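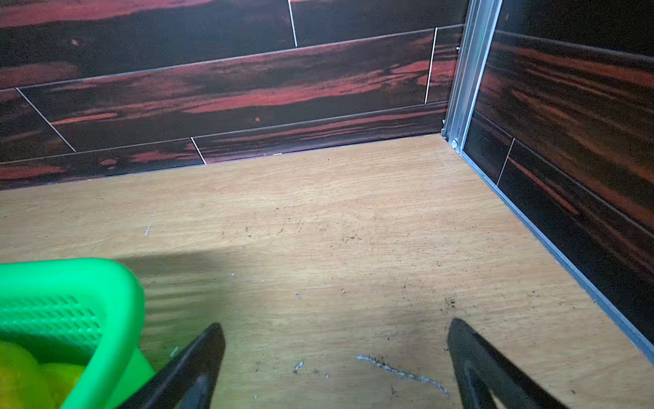
Packing Table Notes: Fruit Baskets and Bags

Members who collect their orders from the Nadard counter will find that the fruit packing area has been moved to the corner bay beside the side entrance. The change took effect in February and applies to all morning and evening collections. Order numbers remain as they were, and standing orders have been carried over without any action on the part of members.

The corner was fitted out by Salehi at a cost of $1,165. The walls are covered in dark panels with a red and orange wood-grain pattern, and the corner joint is closed with an aluminum profile. Staff are asked to wipe the panels with a damp cloth at the end of each shift and to dry the metal trim along the base. Abrasive pads should not be used on any surface in the bay. Spills on the light wood surface should be wiped up at once, as the grain marks easily.

The Nadard counter filled 2659 fruit orders last year, and 46 of these were returned to the counter with a complaint of bruising. Most of the complaints concerned soft fruit packed under heavier items.

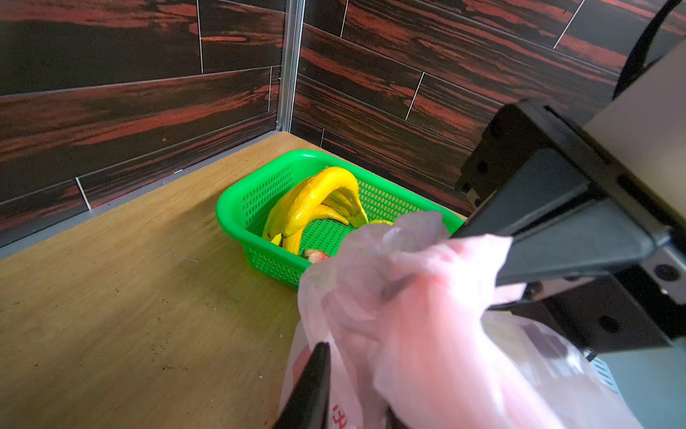 Revised packing guidance has been issued to all shifts and should be read before the next collection period. Each order is to be assembled in one basket and checked against the slip before any bag is closed. Bananas are kept together as a bunch, as in the green mesh-sided basket, with the stems all pointing the same way. Firm fruit is packed first. Thin plastic bags may be used for loose items, but they should not be tied tightly or left hanging over the rim when baskets are carried to the counter.

Clean baskets are stored under the counter in stacks of no more than 13. Any basket with a split rim or broken mesh should be set aside for Dastico, our supplier, which will exchange it at the next delivery. Bags may be returned by members for reuse if they are clean and dry – a collection bin is provided at the side entrance.

The Sedow counter will continue to use its present packing area until further notice. Members who wish to transfer their collections from one counter to the other should complete a change form, available at either counter until 6 p.m.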